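Last changed: 2025-10-19

# How to teach a grown cat to go into the carrier

My two cats came to me as adults. Revgate is a large grey male and Tustarero is a small tabby female with strong opinions. For the first years I did what many people do, I took the carrier out of the cupboard on the morning of the vet visit and then chased the cats through the house. In June I began to train them properly. Revgate needed 26 days until he walked in alone and let me close the door. Tustarero needed much longer, and I will write about her further down.

The method is slow but it does not ask much from you. Most days it takes a few minutes.

## What you need

- A hard carrier with a top that comes off. Soft bags are possible, but I find them difficult for this training.
- A blanket or an old sweater which the cat already sleeps on. Do not wash it before.
- A treat that the cat gets only for this work. Mine get small pieces of cooked chicken.
- A small dish.

The carrier must be big enough that the cat can stand up and turn around inside. If you bought it when the cat was a kitten, please measure again.

## Step 1: Clean the carrier

An old carrier often smells of the last bad journey. Take it completely apart, wash all the parts with warm water and a little mild soap without perfume, and rinse until there is no foam. If there was an accident with urine, use an enzyme cleaner from the pet store and follow the time on the label. Let everything dry in open air for one full day. Do not use bleach or anything with lemon or pine.

Check the screws and the clips at the same time. On my older carrier two clips were cracked and I had not noticed it.

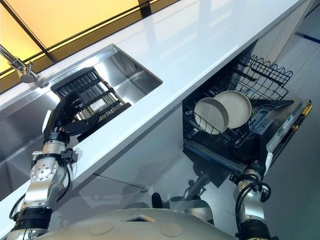 *Dish rack in the sink.*

## Step 2: Only the bottom half

Put the bottom half of the carrier, without the door and without the top, in a room where the cat likes to rest. A corner is good, a hallway is not. Lay the blanket in it. Then go away and do something else.

It stays there day and night. Do not carry the cat to it and do not call the cat. If you see that she is sleeping in it, say nothing and walk past. When she is not in the room you can put one or two treats on the blanket, so that she finds them later.

Go to the next step when the cat has been lying in the bottom half on three different days.

## Step 3: Meals beside it, then inside it

Put the food dish beside the carrier for two or three days. After this put it on the front edge, and every second day move it a little farther to the back. If the cat stretches her neck to eat but keeps the back feet outside, you are moving too fast. Go back to the last place where she was standing relaxed.

In a home with several cats, each one should have a separate carrier and a separate time. Revgate was eating Tustarero's chicken for almost a week before I understood why she made no progress.

## Step 4: The top

Now put the top on, still without the door. Many cats become careful again at this moment and it can look as if all the work is lost. Usually it comes back in a few days. Throw a treat inside, let the cat go in, and let her come out again when she wants.

Choose a word for it now. I say "basket". Say it once, in a normal voice, just before you throw the treat. Do not repeat it.

## Step 5: The door

Attach the door and leave it open for some days. I tied mine back with a string, because it swung and touched Revgate on the tail.

Then:

1. Say the word and let the cat go in.
2. Push the door almost closed, give a treat through the bars, open it.
3. Next time, close it for one second, treat, open.
4. Make it longer slowly: three seconds, five, ten.
5. When you reach 20 seconds without any protest, stop for that day.

The important thing is to open the door while the cat is still calm. If she cries and you open at that moment, she learns that crying opens the door. If she cries anyway, wait for a short pause and then open, and make it shorter the next time.

## Step 6: Lifting and walking

Hold the carrier with both arms from underneath, against your body. The handle on the top makes it swing. First only lift it and put it down. Later walk through the room, then to the front door, then to the car. Sit in the car together with the motor off. Then with the motor on. Then drive once around the block and go home, and give a good meal afterwards.

In the car the carrier should stand level and be fixed. In many cars the floor behind the front seat is a good place. A light towel over the top helps some cats, but leave the sides free for air.

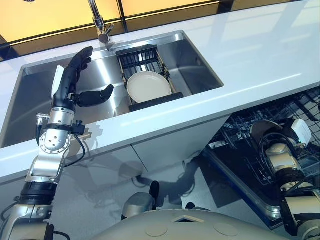 Jonatan Aasen wrote to me after he read the first version of this page. His cat Myklebust did all the steps at home very well, but at the clinic she refused to come out, and he asked if he should tip the carrier. Please do not tip it. Ask if the vet can take off the top and examine the cat in the bottom half. He tried this on the next visit, and he says she stayed lying on her blanket the whole time, "flat like a pancake, but no claws".

## When it does not work

**The cat never goes near the carrier.** Try another carrier with a different shape or colour. For Tustarero I changed to one which opens at the top and also at the front, and I started again from Step 2. A cardboard box with the same blanket can be a step in between.

**The cat has to go to the vet in the middle of the training.** Use a second carrier for that day, borrowed if necessary, and keep it out of the training room. Then the training carrier does not get the bad memory.

**The cat is drooling, panting or vomiting in the car.** This can be motion sickness, and training alone does not solve it. Speak with your vet. Ask also how many hours before the trip you should take away the food.

## Keeping it up

After the training I leave both carriers open in the living room. Once a week I say "basket" and they get chicken, and once a month we drive somewhere short, mostly to the gas station in Millovthorpe and back. Revgate sleeps in his carrier every afternoon now. Tustarero goes in when I say the word, takes the chicken and leaves, but on vet days she lets me close the door.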